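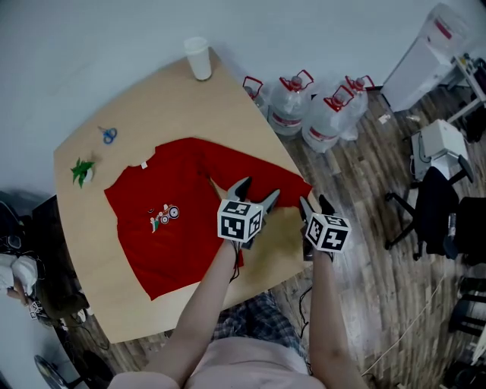 Does the Predo head creep after you let go of the knob, and if it does, by how much? The question came in under the last tripod piece, with the added remark that every geared head its writer had owned was fine with a short lens and useless with a long one. It is the right question to ask of a geared head, so most of this review is an attempt to answer it.

## What it is

The Predo is a three-axis geared tripod head. Each axis (pan, front-to-back tilt, side-to-side tilt) has a knob that drives a worm against a toothed sector, and a lever that pulls the worm out of mesh for coarse moves. Release the lever and a spring pushes the worm back in. None of that is new. The interest is in the weight, 695 grams without a plate, and in the price. I paid $196 from a regular store. Geared heads at that weight have usually cost a good deal more, and the ones at that price have usually been heavier.

I compared it with the Kastari ball head I have used for several years, and for plates I used the one supplied and an Odera plate with an anti-twist lip. All shooting was done between late fall and the end of February, for the most part indoors on copy work and building facades, with two longer trips to Grimness for the harbor wall and the old net stores.

## Build

The body is cast aluminum with a matte coating that marks easily. The knobs are rubber over metal and are large enough for thin gloves. With thick gloves the side-tilt knob is hard to reach when the camera is in the vertical position, as the lens foot or the bottom of the camera sits close to it.

The disengage levers are the weak part of the design. They are short and stiff, and they sit behind the knobs, where they have to be squeezed with two fingers while the other hand supports the camera. If you squeeze one without holding the camera, the axis drops freely. There is no friction brake behind the gears. This should be printed on the box in large type. The manual mentions it once, on the page about cleaning.

Three bubble levels are fitted. Two agree with each other and with a machinist's level placed on the clamp. The third, on the pan base, was off by enough to see. I stopped using it and used the level display in the camera.

## Play and creep

Two different faults get called drift, and they need to be kept apart.

Play, or backlash, is the dead travel in the knob when you change direction. Creep is movement that takes place after you stop turning. Play is an annoyance that can be worked around by always making the final approach from the same side. Creep spoils frames.

To test for creep I aimed the camera at a printed target taped to a wall at the far end of a hallway, set the composition, took my hand away, and made one exposure right away and another after five minutes. I compared the two at full size and measured the shift in pixels. I did this on the two tilt axes, loaded in both directions, first with a short zoom and then with a 300 mm lens mounted by the camera body, which is bad practice but is the worst case.

With the short zoom I could find no shift on either axis. With the long lens the front-to-back axis settled by a small amount, four to six pixels, almost all of it in the first ten seconds. After that it stayed where it was. The side axis did not move. Using the lens foot in place of the camera body, so that the load was balanced over the clamp, the settling fell to one or two pixels, and I would not trust my measurement below that.

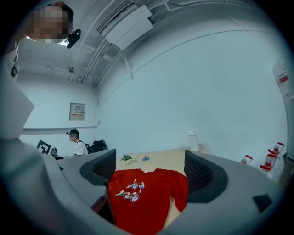
Part of the remaining shift came from the plate. The supplied one has a thin rubber pad, and rubber under load keeps compressing for a while. With the Odera plate, metal against metal with the lip against the camera's back edge, the five-minute test with the long lens on its foot showed nothing I could measure. If you already own a good plate, leave the supplied one in the box.

Play is a different matter. The front-to-back knob has dead travel of nearly an eighth of a turn, the side knob slightly less, and the pan knob the least. On my sample the front-to-back figure did not change over the test period. There is a small set screw under each knob which looks as if it adjusts the mesh. The manual does not refer to it. I turned the one on the pan axis by a quarter turn, the knob became rough, and I turned it back.

## Gear ratio

The pan knob takes 27 turns for a full circle. That is a fairly quick ratio, and it is a reasonable compromise for architecture, where you want to bring a vertical edge to the grid line in one or two small movements. For macro work at high magnification it is too quick. A movement of the knob that you can barely feel shifts the subject visibly, and a focusing rail with its own fine screw is the better tool for the last step.

The tilt ratios are slower than the pan ratio and feel better matched to what they do. Leveling a camera for a flat-on picture of a wall takes a few seconds per axis. On the Kastari ball head the same job takes longer because every correction on one axis disturbs the other, and the final tightening of the ball moves the frame upward a little. I have learned to aim low and let it rise. With the Predo I have no need to do that, and this alone accounts for most of the time saved.

## Outdoors

I was less convinced outdoors. At Grimness the wind comes straight along the quay, and the geared head has more height above the tripod than the ball head does. The extra height raises the camera and makes the whole rig somewhat easier to shake. At shutter speeds from a quarter of a second to two seconds, I threw away more frames from the Predo than from the Kastari. Hanging a bag from the tripod helped both, and the gap became small.

Salt and grit are the other concern. The gears are only partly covered. After the second trip the front-to-back knob made a faint scratching sound, which went away after I brushed out the sector with a dry toothbrush and added a very small amount of light grease. I can't say how the head would do after several seasons by the sea with no cleaning. I would not try it with mine.

Cold stiffened the action. On mornings just below freezing the knobs needed clearly more force, and the levers, already stiff, were unpleasant. Nothing jammed.

## Wear

My file counter puts the test at 2,373 frames, but frames are a poor measure of wear on a head, as many were bracketed sets with no movement between them. The coating has worn through to bright metal at the corners of the clamp. One rubber knob cover has started to turn on its core when gripped hard — a drop of contact adhesive would fix this, and I have left it alone so far to see if it gets worse.

The clamp itself is good. The screw is smooth, the jaws close parallel, and both plates seated fully each time. It does not have a safety stop, so a plate without end screws can slide out when the clamp is loose.

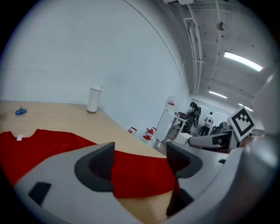 *Red T-shirt on a light wooden tabletop, white tag at the collar.*

## Compared with the ball head

For these uses I now reach for the Predo:

- copy work, flat art and documents
- building fronts, brickwork, anything with long straight lines parallel to the frame
- product pictures where the camera stays put and the framing is adjusted in small amounts
- stitched sets with a leveled base, provided the leveling is done below the head

And for these I still use the Kastari:

- any subject that moves
- long walks, where bulk in the bag matters more than the figure on the scale
- wind, at slow shutter speeds
- quick changes between horizontal and vertical

The last point may surprise people. The side axis does tip to vertical, but you have to squeeze the lever, take the full weight of the camera, rotate, release, and then wind the final few degrees. With an L-shaped plate the problem goes away, and I would add the cost of one to the price of the head.

## Specifications that matter

| Item | Result |
|---|---|
| Weight, no plate | 695 g |
| Price paid | $196 |
| Pan gear, full circle | 27 turns |
| Creep, short zoom, five minutes | none found |
| Creep, 300 mm on body, supplied plate | four to six pixels |
| Creep, 300 mm on lens foot, Odera plate | none measurable |
| Play, front-to-back knob | just under 1/8 turn |
| Friction brake when disengaged | no |

## Verdict

The Predo holds still, with the conditions given above: a balanced load, a metal plate, and ten seconds of patience with long lenses. The levers are poor and the pan base level on my sample is wrong. For indoor work on flat subjects I recommend it at the price. For a single head to cover everything I do not, and someone who already has a solid ball head and shoots mainly outdoors would gain little.

I have written to Predo about the set screws under the knobs and will add the reply to this page if one arrives.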